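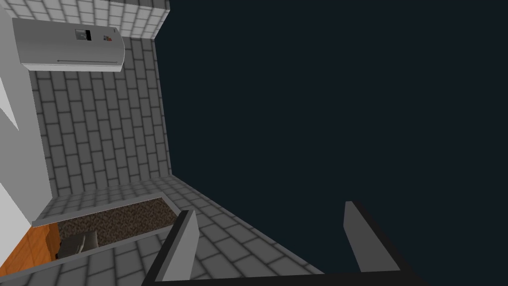

Molier Staff Association Asks for Kitchen Results Before Robot Rollout

Feb 9, 2026 — The staff association at Molier, which cleans and resets furnished rental apartments, is asking the company to hold off on its Runen robot program until the machines have been tested in rooms that guests use.

Molier says Runen has completed 3,764 practice runs in computer-rendered homes. The association has read the summary and is not persuaded. A run counts as complete when the software says so, and the summary does not say how many ended with a cabinet left open or a dish in the wrong place.

"Our people open a cabinet door while holding a tray and talking to a guest," said Nuria Woldegiorgis, who chairs the association. "I would like to see the robot do one of those things in a real kitchen before anyone changes the shift plan."

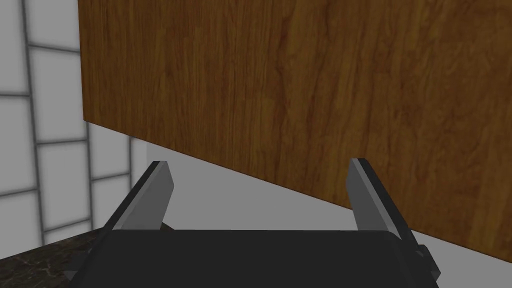
Runen's gripper, fingers open, near the lower edge of a wood panel in the simulated kitchen.

The plan shown to staff in December would cover roughly 900 apartments and change the duties of 200 employees. Room attendants would become "reset supervisors," each watching two robots from a screen. The pay grade stays the same. The training is a half-day course, and the draft does not say who answers for a broken bowl.

Molier expects less lifting and fewer late shifts. The association would welcome both — many members have sore backs and long bus rides home — but it has asked for the figures behind the claim and has not received them.

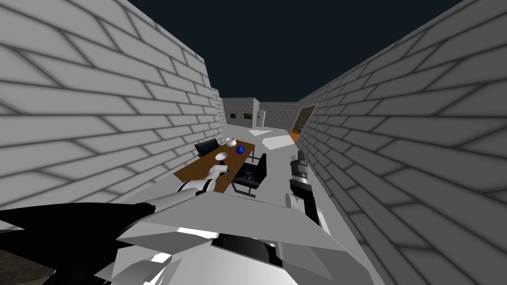 Molier Staff Association, Work Methods Group

The group has watched Runen's simulated table work, with bowls set out and chairs close by. Members asked what happens when a chair is pushed in at an odd angle or a child's coat is hanging on it. Clistilach, the supplier, said those cases are "on the list."

The association wants a paid trial at the Memon building, with attendants present and their notes published in full. It also wants a written promise that no hours will be cut during the trial. Molier has agreed to discuss the first request.

Contact: Nuria Woldegiorgis, Molier Staff Association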